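# The Slow Pleasures of *Grinska*

Some television shows ask you to sit up straight and pay attention, and I admire them, and then there are the ones you put on when the dishes are done and the dog has finally settled, and those are the ones I end up loving for years. *Grinska* is one of the second kind. It is a comedy about a ferry office in a small harbor town, and in its first season very little happens that you could describe to a friend at work. A timetable gets printed with the wrong tides. Somebody orders 300 paper hats for a party of nine. I have watched the whole thing three times, and I started it again last February when I had the flu, and it was better company than the soup.

The show is set on the island of Ciltach, where the year-round population is given on the welcome sign as 342. If you keep an eye on that sign (it turns up at the start of nearly every episode) you'll see the number change when a baby is born or a family moves to the mainland, and the characters never mention it. I missed this completely the first time through. My sister-in-law caught it during the second episode, and she was knitting!

At the center of it all is the ferry manager, known to everyone only as Snorradóttir, who runs her office with a bell, a ledger and a look. She is not an easy woman. She has been feuding with the bakery since before the first episode, over a matter that is explained four different ways by four different people, and I believe every one of them. What makes her so good to watch is that the writers let her be wrong, often and loudly, and then give her a whole scene to walk home in.

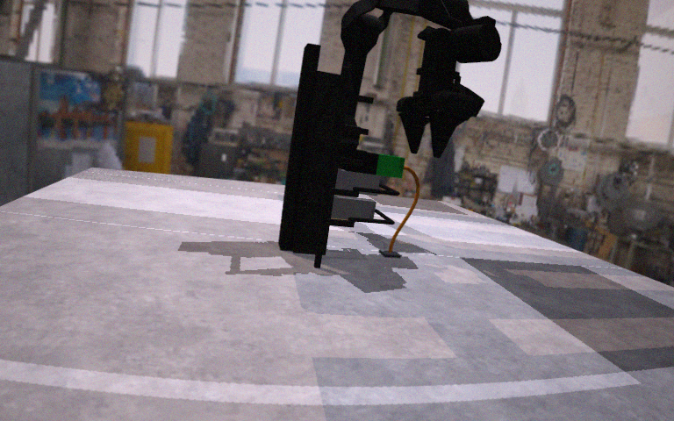 ## Where to Start

People who know I love the show always ask me this, and my answer has changed over the years. I used to say the pilot, like a sensible person. The trouble is that the pilot spends a good ten minutes on a lost goat, and although the goat pays off beautifully in the second season, I have seen grown adults wander off to check the mail. These days I send people to "The Long Queue," the fifth episode, which takes place entirely in the ticket line on the last sailing before a holiday. You meet everyone, you hear all the grudges, and you get the thermos speech.

After that, go back to the beginning and take your time. The goat will mean more to you by then.

## If You've Already Finished It

Then you'll want *Sultavwood*, a gentler, odder comedy about a repertory movie theater with 1,318 seats and, on a good night, enough customers to fill the front two rows. It has the same patience with its people, and a similar fondness for bad weather. The projectionist and the woman at the candy counter take two full seasons to have dinner together, and when they do, the restaurant is closed for a private party, so they eat popcorn in the car. I cried a little, I don't mind telling you.

It is a bit slower to warm up than *Grinska*, and the theme song is an acquired taste. Give it until the organ episode, and watch it with a blanket.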